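Gripper swap, week two: the jewelry problem

So the pads came in on Saturday and I lost the entire afternoon to them, which will surprise no one who has been reading along since April. If you're new, I've been trying out fingers and pads for hand-held grippers, the kind you walk around with and squeeze yourself so a robot arm can learn from the recordings later. Ralden, the little automation shop over in Urkcombe, is deciding what to standardize on for its small-parts sorting job, and Jerome Mercado over there asked if I'd run the same chores with everything they had on the shelf and write up what I thought. Of course I said yes! I would have done it for sandwiches.

The news, for those of you who only read the first bit: Ralden has dropped the smooth Skiltari pads from the running and is going ahead with textured ones. Jerome confirmed it to me this morning. The controller question is still wide open, and I'll get to that, because I have opinions.

The test they settled on sounds silly when you say it out loud. You lay out some jewelry and little accessories on a table, you put an open box next to them, and you put everything in the box, one piece at a time. Then you dump it out and do it again. A fitness band, rings, a bead bracelet, a few chains. Ralden's customer sorts small metal fittings, nothing so pretty, but Jerome's theory is that if a gripper can deal with a chain bracelet it can deal with pretty much anything in a parts bin. After a couple weeks of this I think he's right, and I also never want to see a chain bracelet again.

The fitness band is easy with any of them. It's got some height to it and the strap gives a little, so you can come in sloppy and still get it. The beads are nearly as friendly. You squeeze across one side of the loop and lift, and the rest comes along for the ride (mostly — it does like to swing, and you learn to wait a second before moving over the box).

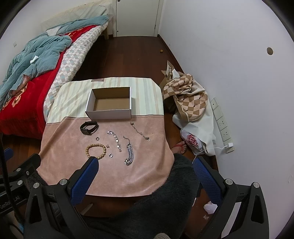

Rings are where the smooth pads fell apart for me. A ring lying down on fabric gives you hardly anything to grab, so you end up pinching a bit of the cloth along with it and hoping. With the smooth Skiltari set I'd get the ring an inch up, feel pretty good about myself, and then hear it land. The textured pads hold on once you've got the edge. Out of 37 ring attempts with textured pads I dropped 2, and one of those was me talking to somebody while I was doing it. I didn't keep a proper count on the smooth ones because I got annoyed and quit early, so don't go quoting me as science.

Chains are a different kind of misery. The grip is fine, it's the letting go! A fine chain with little dangly bits will catch in the texture when you open up, and then you're standing there shaking the thing over the box like a ketchup bottle. That's the one place where smooth wins, fair and square, and I told Jerome so. His answer was that they can live with a slow release but they can't live with a drop, since a dropped part on the real line goes under the conveyor and stays there. Fair enough. It's his conveyor.

We also went back and forth about the cloth. I started out on a bare tabletop and switched to fabric after the first day, and it changes everything. On a hard surface the ring skates away from you. On fabric it stays put but sinks in a little. Ralden's trays are lined, so fabric is closer to the truth, and I wish I'd thought of that before I did the entire first day the other way. Those runs are going in the trash.

Now, controllers. There are two being tried on the arm side, the Rivera and the one Ralden built in-house, and they were handed the same recordings to work from, 700 clips each. The Rivera is smoother to watch, no question. It glides in, it looks expensive, it makes you want to clap. But it closes too early on flat stuff, and it does it again and again in exactly the same spot. The in-house one is jerky and kind of ugly and I like it a lot more, because it'll pause over a ring and fix its angle before it commits. Jerome wants 1,000 clips per controller before he'll say anything on the record, and he gave me a look when I told him I was going to say it here anyway. Sorry, Jerome.

A few people wrote in asking about weight. It's fine for the first half hour. After that I feel it in my wrist and my runs get worse, you can see it when you play them back, so I've started taking a break after every batch and switching hands, even though my left hand is terrible. I think some bad left-hand runs are good to have in the pile. Jerome isn't so sure.

Next up is the camera. We've been using one wide view the entire time and I want to try a tighter one for the chains, because half my trouble is that I can't tell afterward which link I was going for. Ralden has one on order. I'm also going to try the clasp end first on every chain instead of grabbing the middle, which somebody suggested last time and which I was too stubborn to try.

More when the camera shows up.

Shares: 37 Comments: 4

beltsander_dee
The clasp end thing was me! Glad it's getting a shot. Grab just behind the clasp, not on it, or it'll roll on you.

Oskar P.
Have you tried wiping the pads down between batches? Ours got noticeably worse once they picked up lint, and it sounds like you're working on fabric the whole time.

mtn_wren
We had the Rivera for a bit at my old job and it did the early closing thing there too. There's a setting for it but it slows the approach way down. Worth asking them.

Oskar P.
Also, please keep the hard table runs. You'll want them someday.

Contact the author | Copyright, all rights reserved | Back to top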